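Dullside Shared Workrooms
We are posting the revised guidance for the care of the wooden tables in all Dullside workrooms. The guidance applies from May and replaces the sheet posted by the doors. It is set out in the posts that follow.

Dullside Shared Workrooms
The guidance covers the pine tables only. The white laminate benches in the print area have their own instructions, which have not changed. Members who are unsure which surface they are using should ask at the front desk before applying any product.

Dullside Shared Workrooms
The tables were supplied by Coelho and finished with a hardwax oil. An oiled surface can be repaired in small areas, and a scratch or ring does not require the whole top to be sanded. It does mark more easily than varnish, particularly in the first weeks after a new coat.

Dullside Shared Workrooms
Daily care. Wipe the table with a soft cloth that has been wrung out well. Follow the direction of the grain. Dry the surface with a second cloth. Gray cloths are for tables and yellow cloths are for the kitchen; please return each to its own bin.

Dullside Shared Workrooms
The following should not be used on any pine table: glass cleaner, bleach, scouring pads, disinfectant wipes and furniture spray containing silicone. Silicone is a particular difficulty, as it prevents new oil from taking and can be removed only by sanding.

Dullside Shared Workrooms
Spills. Blot, do not rub. Coffee and tea should be lifted at once with a dry cloth and the area then wiped as described above. Ink, solvent and adhesive should be reported to the desk and left alone. Last winter a member tried to remove marker ink with acetone, and the repair took considerably longer than the ink would have required.

Dullside Shared Workrooms
Knots and seams. We receive regular questions on this point. Dark knots are a natural feature of pine and are not damage. Fine lines between the planks open slightly in heating season and close again in summer. Please do not fill them with wax, putty or tape.

Dullside Shared Workrooms
A seam should be reported if the edge of a coin can be pushed into it, or if one plank stands higher than its neighbor. A knot should be reported if it is loose or sticky to the touch.

Dullside Shared Workrooms
Laptops. Lift the computer when moving it. Most scratches recorded at the last inspection were short, parallel and close to the front edge of the table, where machines are pulled toward the user. Rubber feet that have worn down or fallen off leave bare screws or hard plastic against the wood.

Dullside Shared Workrooms
Replacement feet are kept at the desk in two sizes and are free to members. Small, older notebooks generally take the smaller size. Staff can fit them while you wait.
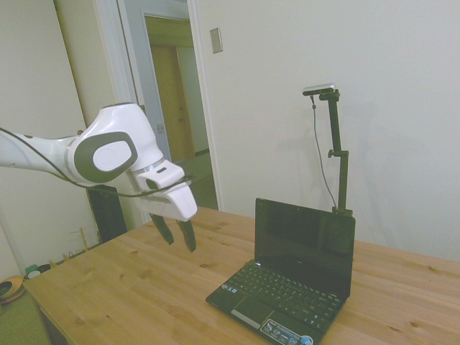

Dullside Shared Workrooms
Stickers. Members are welcome to decorate their own equipment. Stickers, labels and tape of any kind should not be applied to the tables, including the underside and the legs. Adhesive draws the oil out of the finish and leaves a pale patch. Reservation labels are to be placed in the card holders on the wall.

Dullside Shared Workrooms
Heat. Cups, soldering stands and power adapters should stand on a cork mat. Adapters are often overlooked. One left under a sheet of paper for an afternoon can soften the oil enough for the paper to stick. Mats are stored on the shelf below the window in each room.

Dullside Shared Workrooms
Clamps. Clamps may be used on the long edges with a pad above and below. Pads of scrap plywood or thick felt are both acceptable. Folded paper is not sufficient. Equipment that is to remain clamped for longer than one day requires a note at the desk, so that the cleaning team can work around it.

Dullside Shared Workrooms
Cables. Please route cables so that they do not pull across the front edge. The edge has been rounded slightly and its finish is thin. A cable that is drawn back and forth over the same place will wear through to bare wood.

Dullside Shared Workrooms
Position. Tables should not be dragged. The legs are joined to the top with wooden blocks, and these loosen when the table is pulled from one end. Two people are needed to lift a table. Tables set at an angle to the wall have been placed that way at the request of the members using the room and should be left as found.

Dullside Shared Workrooms
Where a table meets the wall, please leave it in contact with the wall or leave a full hand's width of space. Pens, screws and memory cards fall into narrow gaps and are hard to recover. The lost property box currently contains a large number of such items, which may be collected at the desk.

Dullside Shared Workrooms
Re-oiling. Each table is sanded lightly and oiled once a year. The next round begins on Friday in Room 57 and continues through the ground floor. Signs will be placed on each door the evening before. Rooms close while the oil is applied and reopen when staff have checked that the surface is dry.

Dullside Shared Workrooms
Before a room closes, all equipment and personal belongings must be removed from the tables. Lockers are available on the first floor at no charge for this period. Larger items may be stored in Room 221 by arrangement. Please label them with your membership number and a telephone number.

Dullside Shared Workrooms
For the first week after re-oiling, use a mat under everything that stands on the table overnight and wipe with a dry cloth only. The smell of the oil is normal and fades within a few days. Windows in the affected rooms will be left on the first catch.

Dullside Shared Workrooms
Oil-soaked cloths can heat up and catch fire if they are left in a heap. Members who carry out their own small repairs must place used cloths in the lidded metal can beside the sink. They must not be put in the general trash.

Dullside Shared Workrooms
Small repairs. Members who have completed the short Zumgate surface care course may treat light scratches themselves. The repair box holds fine abrasive pads, a tin of oil and clean cloths. Sand with the grain, remove all dust, apply a very thin coat and wipe off the excess after ten minutes.

Dullside Shared Workrooms
Dents can often be raised with a damp cloth and a warm iron. This work is done by staff only. Please mark the place with a paper slip, without tape, and send a message giving the room and the position of the table.

Dullside Shared Workrooms
Charges. There is no charge for ordinary wear. A fee of $96 applies where a table has to be sanded because a prohibited product was used. The fee for replacing a single plank is $200. Both amounts are unchanged from last year.

Dullside Shared Workrooms
Several members have asked whether glass or clear plastic covers could be fitted. We considered this with Coelho and decided against it. Moisture collects under a cover, and fine grit trapped beneath it scratches the wood across a wide area. Individual desk pads are permitted if they are lifted at the end of the day.

Dullside Shared Workrooms
Reports may be made at the desk or through the Fesitel booking page, under "Furniture." Please give the room, the table and a short description of the mark. Reports sent before noon are normally looked at on the same working day.

Dullside Shared Workrooms
Printed copies of this guidance are available at the desk, including a large-print version. Questions may be left as replies to this thread and will be answered during opening hours.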